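Avomine Opens Planning Program for Facilities Buying Their First Robot Arms

9 June 2026

Avomine today opened Istivo, a planning program that lets building managers try restroom restocking in simulation before they spend a dollar on equipment. The first release has 18 practice tasks, and we can't wait to see what people do with them!

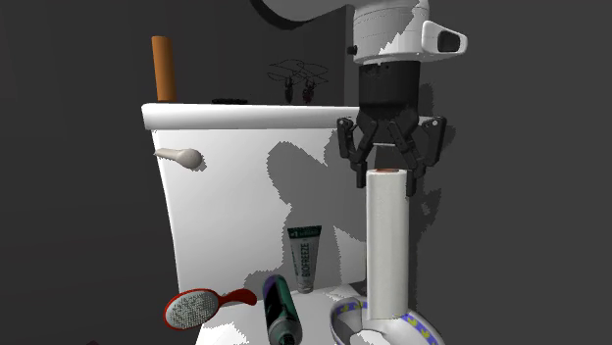
When should a buyer settle on a gripper?
Before the arm. The gripper decides what you can pick up, and its weight counts against what the arm can lift.

"I used to budget from a catalog and hope," said Sarla Goel, who plans equipment purchases at Momilia. "Now my team can argue over a paper towel roll for a whole afternoon, and it costs us nothing but coffee." 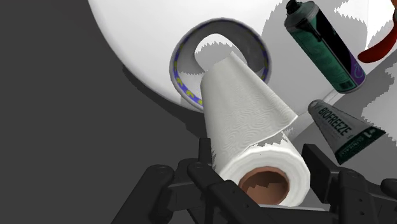
Goel's team ran 1,079 trials in March and then moved money from a second arm to spare fingers and staff training. Deepak Saxena, program lead at Avomine, was delighted. "Spare parts and training hours are the lines people leave blank," he said. "Put them in the first draft."

Istivo is open now to facilities of any size, and budget worksheets come with it.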